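News > Developers > Interviews

Moving Dastport off raw types, one module at a time

15 June 2021, by the Markico blog desk
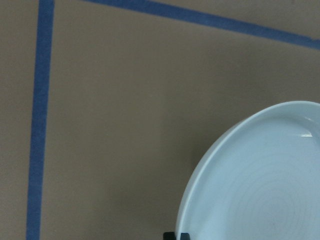
The maintainer at Dastport reckons generics were the easy part, and that the trouble began when 624 compiler warnings landed in one build. I'd rung up for a quick chat and we went for ages (my tea went cold, twice).

"We'd been suppressing them since forever," they told me. "In April I switched the flag back on and felt a bit sick."

I asked about wildcards, my own weak spot! "Write the method first, then loosen the signature," was the advice. They're down to 35 now, mostly in the old Drendham parser.

Comments

dmo: We did this with 2,000 warnings. Start with the collections.

pip_k: Does it still build on Java 8?

tarn: @pip_k yep, mine does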